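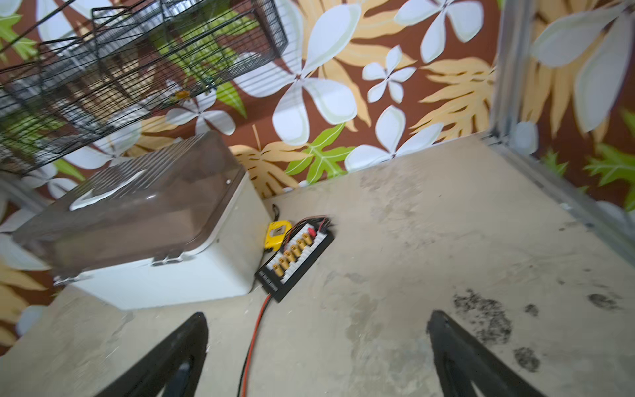

Two gripper fingers at the bench, with a storage container and a multi-connector board.

Ploltow Bench Gripper Kit
Sold and shipped by Lunitbridge
$1,380 for the full kit
In stock, ships from our Gallagher warehouse

I've been selling bench robot gear long enough to know that most people land on this page with a number already in their head, and that the number is usually the price of the gripper and zip else. So I'm going to use this page to talk about the whole purchase. If you only want the box contents and the lead time, they're down a bit. Scroll away, I won't be hurt!

The Ploltow kit is a two-finger parallel gripper, a small wrist camera and the bits that hold the two together on the end of a light arm. We put it together for benches that do mixed work. By mixed I mean the kind of bench where a storage box, a hand tool and something covered in connectors all end up side by side, with a couple of cables running right through the spot where the fingers want to go. Plenty of grippers get sold on a video of them picking up a foam cube. I like foam cubes too, but my own customers mostly have cables.

What's in the box

Gripper body with one pair of dark fingers fitted
Wrist camera and bracket
Adapter plate for the arm flange (tell us which arm when you order, we have most of the common patterns on the shelf)
One combined power and data lead
Strap set for dressing the lead along the arm
Screws, two spare of each size
Printed setup sheet

What's not in the box

The arm
A power supply
A computer
Spare fingers

I put that second list in after a run of emails in April from people who thought the arm was included. It isn't, sorry. At this price it really couldn't be.

What it costs once it's running

The kit is $1,380 and that's the figure you'll see at checkout, shipping extra. A spare finger set is $218 and I'd put one in the first order. I know how that sounds coming from the person selling them. But fingers are the part that touches stuff, and on a bench with box edges and hard connector housings they're going to get knocked. If you have one pair and you chip it, your arm sits there until the next pair turns up. People budget for the clever parts and forget the parts that wear.

After that, set something aside for the power supply if you don't have a decent bench one already. I don't list a price for those here because we don't sell them, and I'd rather you bought a good one from an electronics place than a so-so one from me. The setup sheet gives you the voltage and current to look for. Buy one with some headroom. A supply running at its limit does odd things when both fingers close hard on something, and then you spend an afternoon blaming the software.

Mounting is the other thing people leave off. If your surface has a metal rail or post near the back edge, measure how much room the wrist needs before it gets there. I've had more than one customer buy the arm, buy our gripper, bolt it all down and then find out the far corner of the bench is basically off limits. It's a tape measure job and it takes ten minutes. Same goes for anything hung over the work area. A wire rack above the bench is lovely for storage and it also eats height, and the camera bracket sticks out further than you'd guess from the product shots.

And then there's your own time. I can't price that for you, but please don't write down zero. First setup, with a person who has wired a gripper before, is usually a day. If you haven't, give yourself a few evenings and a clear table.

Do you need a new bench?

Probably not. I get asked this a lot, mostly by people planning a first cell who've seen those spotless white workstations in brochures. A worn surface is fine as long as it's flat and doesn't wobble. Stains and scuffs don't bother the gripper in the slightest.

They can bother the camera, a little. Dark patches on a pale top can look like objects to a vision system that hasn't met them before, and a dark item sitting near a dark patch can be a pain to pick out. Busy backgrounds are the same story. If there's a big bold floral print on the wall behind your bench (I'm a fan, for the record), your camera is going to see petals and leaves at the top of a lot of its pictures. You have two choices. You can put up a plain board, and it'll cost you next to nothing. Or you can leave everything as it is and collect your training pictures with the real background in them. I lean toward the second one if the arm is going to live there for good, and toward the board if you want something working by the weekend.

See-through and shiny things are worth a thought as well. Tinted lids, clear latches, anything with a bright glint on it. The wrist camera is an ordinary color camera and it doesn't measure depth. If your job is mostly opening translucent boxes, talk to me before ordering, because you might be happier adding a second fixed camera off to one side and you should have that in the budget from day one.

Jobs it suits

Moving small boxed parts from one side of a bench to the other. Picking up hand tools with a solid body, up to the opening width on the setup sheet. Nudging a container square to an edge. Holding a board still while you do something to it by hand – with the arm in its hold mode, please, and your fingers out from between its fingers.

Jobs where I'd slow down

Plugging and unplugging connectors. I know, everybody wants this one. Boards with a lot of connectors packed in close rows are hard work for a two-finger gripper, because there's often no room on either side of the plug for the fingertips to get in. The tips on the standard fingers are blunt and rounded. That's kind to whatever they bump into and less handy in a tight gap. We do have a customer in our own building who got it going with homemade tips, and it took them a long while.

Loose wires are the other one. Thin wire bundles get between things, and they go wherever they feel like going. If you can tie them down, tie them down. If a cable has to cross the work area, route it so the arm never closes across it, and put a no-go zone in your software around the connector end.

One serious note while we're on the subject. If there's battery charging on the bench, plan the arm's path so it stays well away from the charging gear whenever that gear is live, and don't have the gripper handle packs or power plugs on an unattended run. The kit isn't rated for that and we won't support it.

Wear and spares

I kept notes on the Ploltow on my own bench for 16 weeks before we put it on sale. It isn't a lab test, just me and a notebook. I swapped fingers once, and that was my own fault, I drove the tip into a metal rail at full speed. The lead was the thing I fussed over most. It rubs where it crosses the wrist if you strap it too tight, so leave slack there and check it when you wipe down.

The open gaps low down in the fingers collect dust and little bits of snipped wire. A soft brush does it. Please don't blow it out with compressed air, as it pushes the grit into the slide.

How it stacks up against the Bromano

We also carry the Bromano, and people go back and forth between the two. The Bromano opens wider and grips harder and it's a heavier thing to hang on the end of an arm. If your arm is one of the small desktop ones, the extra weight comes straight out of what you can lift. For a big arm and bulky parts, get the Bromano. For a small arm and a crowded bench, I'd get this one and spend the difference on spare fingers and a good supply. The brackets don't swap between the two, so if you think you'll move up later, count the camera bracket as a second purchase.

Lead time and returns

Kits with a stock adapter plate leave us within two working days. If we have to cut a plate for you it's almost 31 days at the moment, and I'd plan your install around that date and not the day you order. Last plate-cutting update: Sat 13 July.

You can send a kit back if it hasn't been mounted. Once it's been on an arm we'll look at it case by case, and we're pretty reasonable if you are. Finger sets can't come back after the bag is opened.

Ordering for a school or a company

We take purchase orders and we'll hold a quote for you while it goes through whatever it has to go through at your end. Put everything on one quote if you can, meaning the kit, the spare fingers and any custom plate. It's so much easier to get one line for the whole lot approved in one go than to go back three weeks later asking for $218 more.

When you write in, send me the arm model, the heaviest thing you want to pick up, and a photo of your bench as it normally looks. Don't tidy it first! I can tell you a lot more from a bench with stuff all over it, and if I think the Ploltow is wrong for the job I'll say so before you've paid for anything.

Options at checkout

Ploltow Bench Gripper Kit, $1,380
Spare finger set, $218
Custom adapter plate, priced on request
Extra strap set, free with any kit, just ask in the notes box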